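Sport and Society: Notes for Session 4
Rules, Eligibility and the Traveling Athlete

Welcome back, everybody. I promised last time that we would get away from stadium money for a while, and I meant it, so today we look at a question that sounds dull until you are the one standing at the registration desk: who gets to enter a tournament, and who decides? Please have the Valdovinos Open packet beside you as you read, because I'll be going back and forth to it quite a bit.

The Valdovinos Open has been played since 1971, and for most of its life the entry form fit on one page. You wrote your name, your club and your ranking, and you turned up in August with your rackets. The current form runs to 7 pages. Most of the growth came from medical paperwork, and the rest from residency rules that the Rarnarton and Valalden clubs asked for after a long argument over guest players (the letters are in your packet, and they are a treat — do read them all).
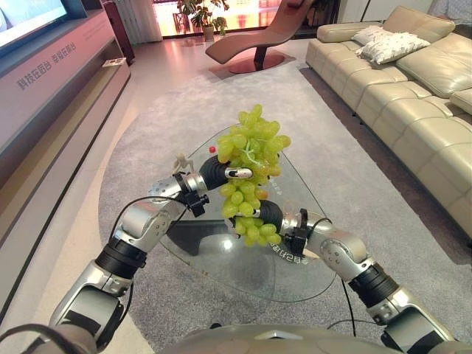

Isauro Solís wrote to me after reading an early draft of these notes and felt I was being too easy on the clubs. A player who has trained all year, he said, should never learn at the desk that the rule changed in spring, and any club that can email a bar menu can email a rule change. I think that is fair, and I'd like you to keep it in mind when we get to the appeals.

Now, there are two kinds of rules mixed together in that form, and it helps a great deal to pull them apart. An eligibility rule says who may enter at all. A condition of play says what you must do once you are in, such as wearing the right shoes or reporting to the referee on time. People muddle these constantly, newspapers included, and then everyone gets cross about the wrong thing.

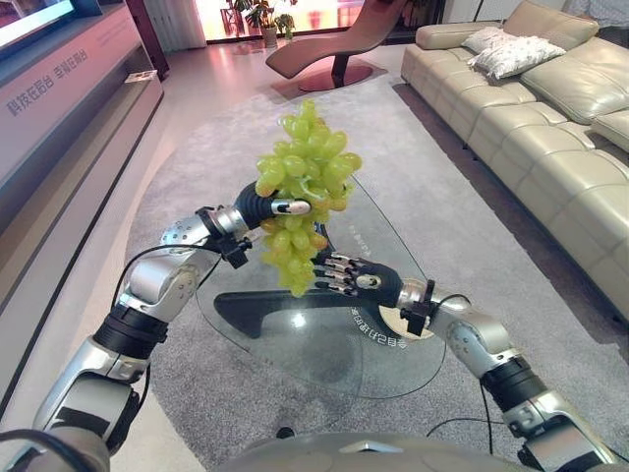 Appeals are where the muddle really shows. At Nimstead a player had four days to object to a decision, but the form never said whether the clock started when the letter was sent or when it was opened, so both sides were sure they were right. I picture a case file like that as a bunch of grapes hanging by the top, wide up there where all the early letters cluster, and narrowing to a point at the bottom, where one small question settles everything. Your job as a reader is to get down to that last grape! Mark it in your packet when you find it.

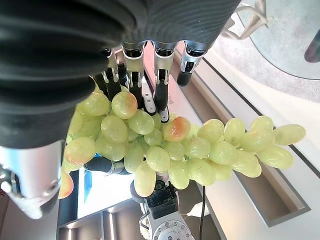
Once you have the question, look at who was asked to answer it. In the Nimstead case the referee who made the first decision also sat on the appeal, and the player's family objected to that more loudly than to the ruling itself.

For next time: read the two Valalden letters again, slowly, and write a page on whether the guest player rule is about eligibility or conditions of play. Papers are due 20th December, in my mailbox or by email, whichever is easier for you.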